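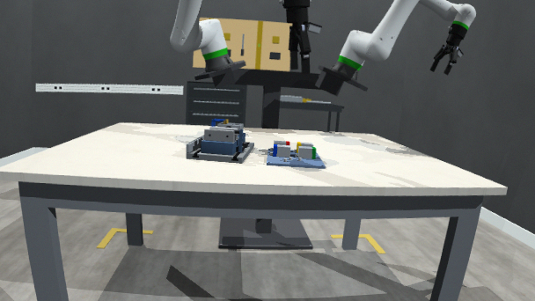 Figure 1. Simulated bench cell with vise fixture and parts tray, dual-arm pedestal behind.

Pernari Bench: simulated two-arm demonstrations for vise and tray work

Data card, last revised 17 Mar 2024
Maintainer: Girish Sachdeva

Summary

Pernari Bench is a set of recorded demonstrations of two robot arms working at a single table in simulation. It was made for training imitation policies that have to move small parts between a tray and a fixture. All episodes were produced by a human operator driving the arms through the Curnel teleoperation client. No scripted or planner-generated motion is included.

The release holds 1,000 episodes for training and 104 for evaluation. The two sets share the same table, fixture and tray models but use different random seeds for placement.

Scene

Every episode uses the same room. Two white arms share one dark pedestal behind a white worktable, and each arm carries a black two-fingered gripper. The vise and the light-blue tray are the only task objects. Both start on the half of the table nearer the pedestal, and the rest of the top is clear at reset. The cabinet, the cardboard box and the side bench are background. They have collision shapes but are never part of a task, and contact with any of them ends the episode with the flag env_contact.

The green rings at the joints are part of the visual mesh. They carry no state information and do not change color when a joint nears its limit. Earlier users trained on them by accident; see Known issues.

Tasks

There are 6 tasks. Each has a short language instruction stored with the episode.

pick_tray: lift one named part from the tray and hold it clear for two seconds.
place_vise: move a named part from the tray to the space between the jaws.
return_tray: move a part from the jaws back to its starting place on the tray.
handle_turn: turn the vise handle until the jaws close on a part already in place.
handover: pass a part from the left gripper to the right gripper above the table.
slide_tray: move the whole tray toward the fixture using both arms, without lifting it.

Parts are named by color in the instruction text ("the part with the red cap"). Color names are fixed strings and were not paraphrased.

How episodes were recorded

Operators worked from a fixed view plus one view per wrist. Joint commands were sampled at the control rate set in the Grilona config file and written without smoothing. An operator could discard an attempt at any time before the success check. Discarded attempts are not in the release.

Attempts that reached the time limit were kept and labeled as failures. They make up a small share of each task and are listed in failures.txt, so they can be filtered out in one line. We suggest keeping them if you train a value function or a success classifier.

Object poses were drawn at reset from a rectangle on the far side of the table as seen from the fixed view. The vise was rotated within a narrow range so the handle stayed within reach of at least one arm. Tray contents were shuffled only for pick_tray and place_vise. Table height, arm mounting and floor markings are constant.

Episode format

Each episode is one folder containing:

meta.json: task name, instruction, seed, success flag, operator code.
states: joint positions and velocities for both arms, gripper opening, object poses.
actions: target joint positions and gripper commands, aligned to states by index.
fixed, wrist_left, wrist_right: image streams, same length as states.

Episodes shorter than 200 steps were removed before release. Nearly all of them were accidental starts. Quaternions are stored scalar first. The world origin is at the center of the pedestal base, with the vertical axis up. Left and right always refer to the arms as they appear in the fixed view, and this holds for the wrist streams as well.

Loading

Install the Pant reader and point it at the release root:

pant open ./pernari_bench --split train

The reader checks the hash of each folder on first open and writes an index file next to it. If the release sits on a read-only mount, pass --index-dir with a path you can write to. Image streams are decoded on request. Loading states and actions alone is much faster and is enough for policies that do not use vision.

Evaluation

Use the evaluation seeds as given. Report success per task as well as the mean over tasks, because handle_turn is much harder than the others and is easily hidden by an average. A part counts as placed only if both gripper fingers have released it and it stays at rest between the jaws. For slide_tray, any part that leaves the tray makes the episode a failure.

Known issues

1. Light direction is fixed. The table shadow on the floor falls at the same angle in every episode, and policies trained on the fixed view alone may depend on it.
2. In the December build, the joint rings were drawn brighter on the arm in use. This let models read the active arm from the image. The current release uses one material for all rings. Do not mix the two builds.
3. Contact between the gripper fingers and the smaller parts is stiff. Parts sometimes jump on release. We left these episodes in where the success check still passed.
4. Some handover episodes have one repeated frame in wrist_left at the moment of transfer. States and actions are not affected.

Not suitable for

The set has one room, one table and one fixture. It should not be used to claim general grasping ability, and it has not been tested for transfer to physical arms. Force readings are not included, so methods that need them will have to replay the actions in the simulator and record their own.

Changes

Corrections to instruction strings go in patches/ and do not alter the episode folders. Report bad episodes by seed and task name, with the reader version.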